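The Ferry to Flultport

Maya Khalaf missed the last boat in May with 40 dollars in her coat and her aunt's letter in her bag.
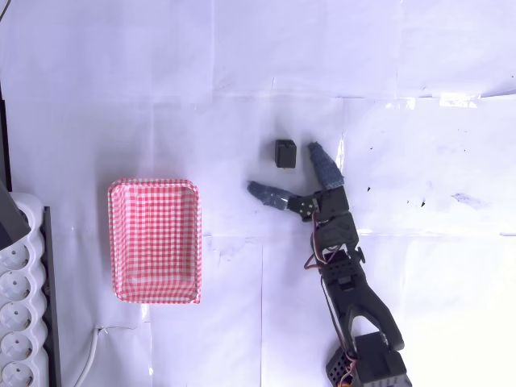
"When does the next one leave?" she asked.

"Ten past six in the morning," said the man at the window. His badge said Bühler. "You can wait inside. The heater works if you kick it."

She kicked it and sat down. Her aunt Soudabeh had sold the house in Gasow and moved to the island without telling the family. The letter gave the price of a used stove, 200, and then asked Maya to come.

At midnight Bühler locked the window and brought her tea.

"Who are you visiting?"

"Soudabeh Parsa."

"She owes me for a crate of pears," he said. "Tell her there's no hurry."

Maya slept on the bench with her shoes on. When the horn woke her, it was light and the pears were stacked by the door, two crates this time, with her aunt's name on both. She carried one aboard and went back for the other.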